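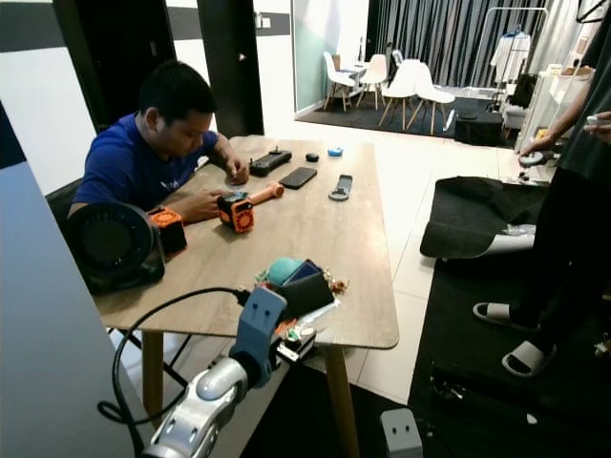 Pletska table, light wood-grain top, in use for electronics work.

Pletska Rectangular Work Table
Item 3427
Supplied by Zosgate Institutional Furniture

The Pletska is a general-purpose table for workshops, training rooms and shared technical spaces. It is intended for seated work with small devices, hand-held equipment, controllers and loose parts, where several items need to remain within reach at the same time. The table is supplied to schools, libraries, repair centers and public offices.

Description
The top is rectangular with rounded corners and has a light wood-grain appearance. Dark components and short lengths of colored wire are easy to find against it. The top stands on tapered wooden legs. The finish is matched across all tables in a single order; tables ordered at a later date may show slight differences in tone.

The Pletska has no drawers, shelf or raised edge. Customers who require storage should order the Koritz parts tray separately. The tray is placed on the top and is not fastened to it.

Recommended use
The table is suitable for sorting, inspection, light assembly and the testing of battery-powered items. One person may work at a long side with materials spread toward either end. Where a second person attends standing, clear floor space should be kept on the opposite side.

The table is not intended for sawing, drilling, hammering or soldering directly on the surface. A heat-resistant mat must be used beneath soldering stands and hot-air tools. Clamps may be fitted to the straight edges only, with a protective pad between the jaw and the top. Clamps must not be fitted at the corners.

Seating and floor mats
Any chair of standard desk height may be used. The Arroyo chair, offered in black, has a fixed backrest and may be ordered on the same form. Floor mats should lie flat and should not extend beneath the legs of the table.

Cables should be led away from the seated user and should not cross a walkway. Purchasers who need power at the table should consult their building office before placing an order. Zosgate does not supply or install electrical fittings.

Assembly
The legs are packed separately from the top. Two persons are required for assembly. The top is laid face down on a clean blanket, and each leg is attached with the bolts and key provided. Bolts should be tightened evenly and checked again after the first month of use.

Care
Wipe with a soft cloth and mild soap solution, then dry. Do not use acetone, bleach or scouring pads. Adhesive labels should be removed promptly. Metal parts with sharp edges should be lifted and not dragged across the surface.

Related items
Arroyo chair, black: item 1266
Koritz parts tray: item 2000

Ordering and returns
Orders are accepted in writing from registered institutions. New customers should request an account form from the sales office before submitting an order. The purchase order must state the item number, the delivery address and any restrictions on access, including stairs and narrow doors.

Damage in transit must be reported within 7 days of delivery, and the packaging should be kept until the report has been answered. Unassembled tables may be returned in their original packaging with prior written approval. Assembled tables are accepted for return only in the case of a manufacturing fault.

Page revised 2022-12-21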